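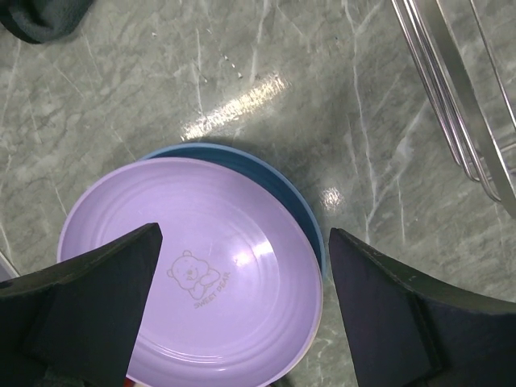 4.2 Throwing under pressure

Once the keepers had learned the overarm throw, we wanted to know if it would hold up with an opponent closing in. This was the part of the study we had looked forward to most, and the results were a real pleasure to work through. The 16 keepers, all from the youth sides at Yaman and Drendia, each made their throws under 2 conditions: unopposed, and with a forward starting her run from the penalty spot as soon as the ball was gathered. A throw counted as good if a teammate on the near or far flank could take it in stride. Sinan Yüksel scored every throw from the touchline, and Defne Bayram scored them again from video without seeing his sheet. Disputed throws were left out, leaving 300 for analysis.

We expected the forward's run to hurt accuracy across the board, and it did hurt the long throws to the far flank. Short throws hardly changed! Several keepers got the ball away sooner when pressed, and their teammates seemed to read this and started moving earlier. Of the throws that missed, 43 went behind the receiver, a fault we had seen in training at Zemoren but never so clearly. The keeper aims at where the winger is standing, the winger is already gone, and the ball rolls out for a throw-in.

Coaches will recognize that pattern right away. In the April sessions we tried a simple change, asking the winger to call before the keeper had both hands on the ball (the keepers loved this, the wingers took a little longer to warm to it). We did not score those sessions, so we can say only that the coaches wanted to keep the drill.

Fatigue may also play a part. The pressed throws always came second, and the older keepers had played a match the evening before. Switching the order would be an easy fix, and we hope to do so with the Clindisport group, whose keepers train on a smaller field and throw far more often than they kick.

Figure 3. Two stacked plates, the upper one purple with a small cartoon bear printed on its base.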